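De : Leonora Agbayani
À : liste Drakos-rando
Date : 15/01/2022
Objet : Re: bivouac de septembre, on part quand ?

Thanasis Pappas a écrit :
> Moi je vote pour le tour par Fliston, mais 780 m de montée avec
> les sacs pleins, ça calme. Et il faudrait savoir qui a encore
> une lampe qui marche !

Salut tout le monde,

Je suis pour Fliston aussi ! On l'avait fait à 11 il y a deux ans (avec la pluie, les crêpes ratées, tout ça) et j'en garde un souvenir formidable. La montée se coupe très bien en deux - on mange à la source et on repart tranquillement.

Pour les lampes, j'ai une frontale en rab, et puis il y a toujours la jaune et noire, avec sa boucle au bout du manche, pratique à pendre dans la tente. 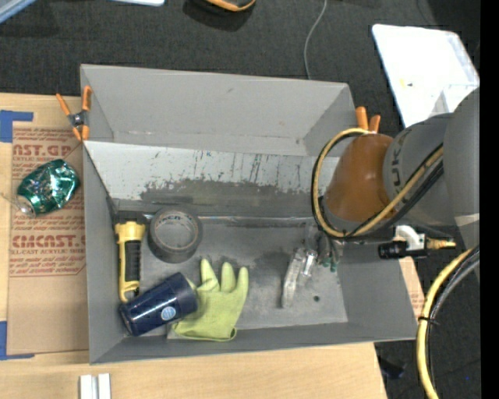
Relu Sima me répond à l'instant qu'une lampe à main ne sert à rien dans la descente, qu'il faut garder les deux mains pour les bâtons, et qu'il veut une frontale par personne, point. Bon, il n'a pas tort, surtout si on rentre après le coucher du soleil comme la dernière fois...

Côté refuge, c'est 79 euros la nuit pour le petit dortoir, 10 places. Ourania, tu peux les appeler avant la fin du mois ? Et Lwazi, tu nous dis si tu ramènes le réchaud ou si j'en cherche un autre.

Bises à tous,
Leonora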